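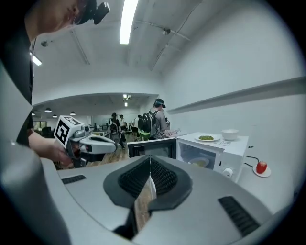 Microwave bench, both hand-held grippers in use. Marker cube on top of the far one.

Finger pads on the Harnlow build are at rev 2. Ribbed black rubber, 22 mm wide at the base, tapering to a point. Rev 1 was flat and slid off plates.

Total printed mass came out at 620 g against a target of 600. Most of the excess is housing wall - I'll thin it before the next print.

Rongrong Shao is redrawing the vent slots. Files go up Sunday if the wall change holds.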